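Keeping the Neighborhood Store Open: A Conversation with Gaëtan Guérin

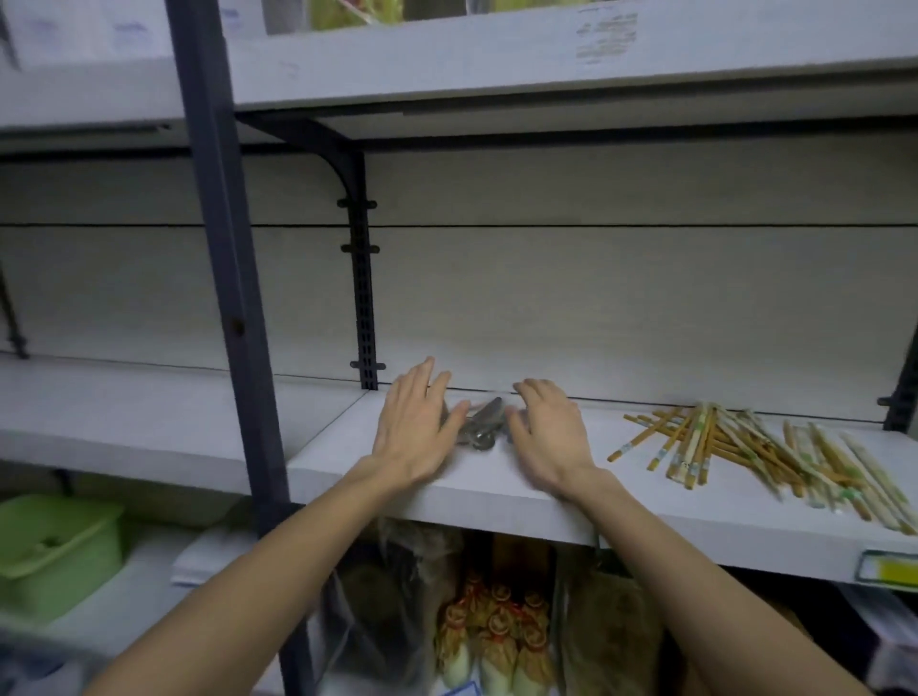
The Stedmont Retail Cooperative was formed by residents after the last independent general store in the district announced that it would close. It now has 423 member households and operates a single store on Zapata Street, which sells groceries, kitchen goods and basic household supplies. Gaëtan Guérin has served as general manager since the cooperative signed its lease. He met with the Stedmont Business Review in his office in January to discuss ownership, pricing and the demands of running a small store.

Mr. Guérin came to the position from Randgate, where he managed purchasing for a group of hardware stores. He described the change as considerable. "In Randgate I answered to one owner," he said. "At the cooperative, the person buying dish soap may also have voted on my budget. I had to learn to explain decisions much earlier."

Membership requires a one-time share of 40 dollars, which is refunded when a household leaves. Members receive a discount on most goods, but the store is open to all shoppers. According to Mr. Guérin, the question of whether to limit sales to members was debated at length before opening. "We would have had a very loyal and very empty store," he said. "People stop in on their way home from the bus. They should not need a card to buy an onion."

The store carries 1228 products, a figure that Mr. Guérin considers close to the upper limit for the building. Small kitchen items have sold better than he expected, and he has given them more space at the expense of greeting cards. Requests are collected in a notebook at the register and reviewed every Friday. A product that is requested by several households is usually ordered once, in a small quantity, and kept if it sells.

Pricing remains the most difficult subject. The cooperative buys most of its dry goods through Grerkadis, a regional wholesaler, and cannot match the prices of larger chains. "I do not promise the lowest price in town," Mr. Guérin said. "I publish our markup, and members can come and argue with me about it. Several have."

The cooperative employs 16 people, most of them part time. Asked about plans for a second location, Mr. Guérin said that the board had received two proposals and had accepted neither. The current lease has three years remaining, and he intends to begin talks on its renewal before considering any new site.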